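## Soft objects: keep them in the main set or split them out?

**Drostham** — 08:40

We have 446 episodes of toy pick-and-place from the hand-held grippers. The policy trained on the rigid toys is fine. Adding the rubber ones made it worse: it closes on the correct object, then puts it down early or releases against the wall of the box. I am inclined to split the soft objects into their own set. Has anyone done this and regretted it?

**endia_k** — 09:05

Don't split yet. How many of the 446 are soft, and how many people recorded them? With 100 soft episodes from one operator you are mostly learning that operator's release height.

**Drostham** — 09:12

100 exactly, as it happens. 3 operators, unevenly spread. One of them did most of the soft ones.

**Famine** — 09:31

I disagree with endia_k. Rigid and soft grasps want different closing widths, and the width channel is where small datasets go wrong first. We split ours and the early release went away. Merge again when you have up to 2000 episodes, not before.

**endia_k** — 09:44

Did you change anything else at the same time?

**Famine** — 09:50

We also re-trimmed the episode ends. Fair point, I can't separate the two.

**vaughan** — 10:17

Check the trims first, it costs an afternoon. If the operator opens the fingers and the clip runs on while they hover, the model sees a lot of open-gripper frames over the box and learns that open is the safe answer. Soft toys suffer more because people hesitate over them. Also look at whether the dangling parts touch the box before the body clears the wall.

**Drostham** — 10:58

The trims are bad. Several soft episodes run well past the release — I'll recut those and retrain on the full set before splitting anything. On dangling parts, vaughan has a point: with the amber octopus held between the fingers, the tentacles splay left and down, and one hangs between the finger pads, so the lowest point of the object may not be where the grasp is. A release height copied from the toy corn cob will not suit it. I'll label clearance separately for the soft ones and post both runs in this thread. 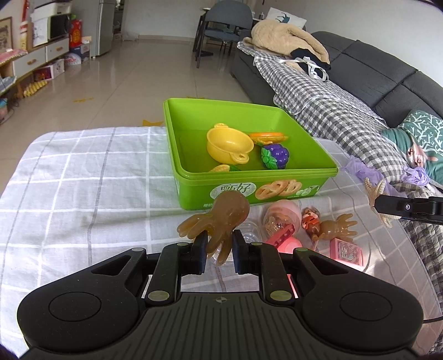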